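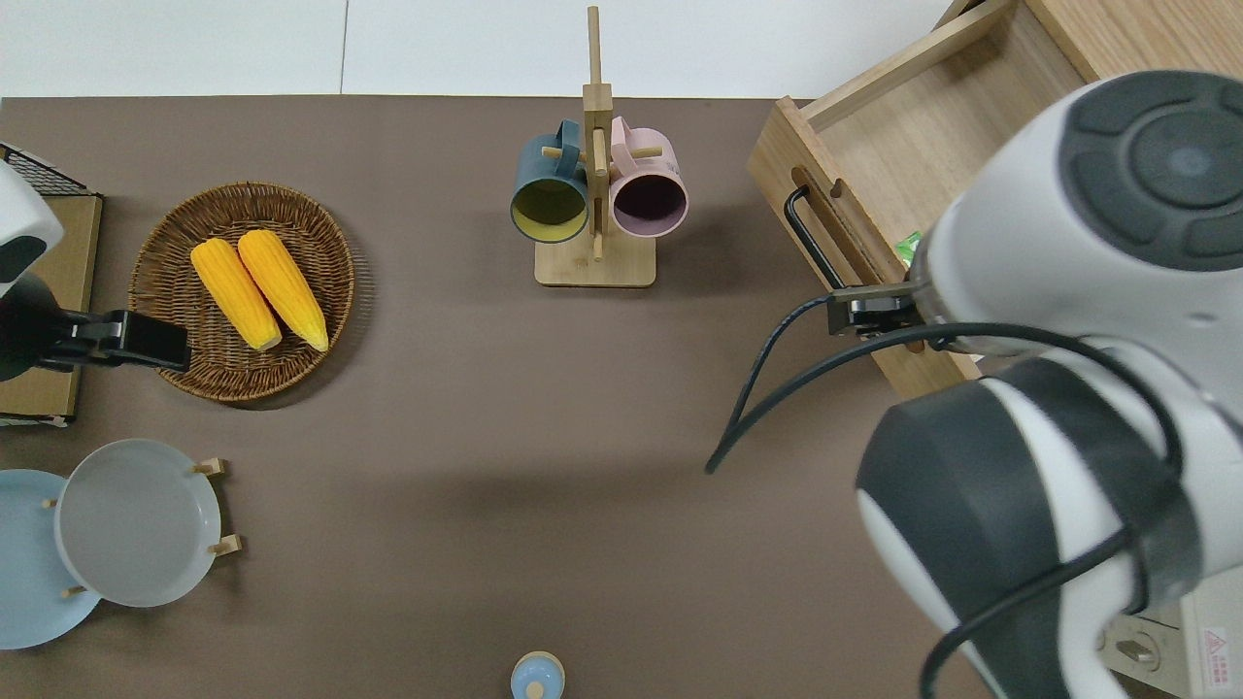 Bench layout, both arms up. Mug tree at the back, basket and corn left, drawer right.

22/06/2022

Right arm remounted on the Savivico plate, four bolts, torqued by hand and marked with paint pen. Base no longer shifts when the elbow reverses. Left arm untouched.

Cable on the right arm is still too long. It lies across the table and over the drawer area, and will foul the handle sooner or later. Hawi Gidey suggests a clip on the lower housing and a second on the table edge. Clips ordered from Lyons, due in July. Tape until then.

Drawer pull, right arm only: 68 clean cycles out of 200. Nearly all the failures are the same one. The gripper closes short of the handle and slides off as the arm backs away. Moved the approach point in by 10 mm and ran a short batch, better, but the box now creeps on the table. Needs a stop behind it or rubber feet. Trying feet first.

Mugs: not attempted. They hang nearly touching, so the fingers have no clearance between them at full opening. Either move one to another peg or come in from the outer side. Prefer the second, as the tree should stay as it is for comparison with the Gronder runs.

Corn: left arm, basket to table. Grip force setting from the Garnatetti sheet is too high, halved it. Basket rim is the thing to watch. Wrist needs to come in steeper than it does at present.

Controller logged fault 3972 twice, both times on power-up with the stop pressed in. Cleared on restart. Not chasing it unless it shows up under load.

To do:
Feet on drawer box
Shorten cable loop, tape down
Re-teach wrist angle for basket
Copy today's settings to the shared drive
Ask Hawi for the spare finger pads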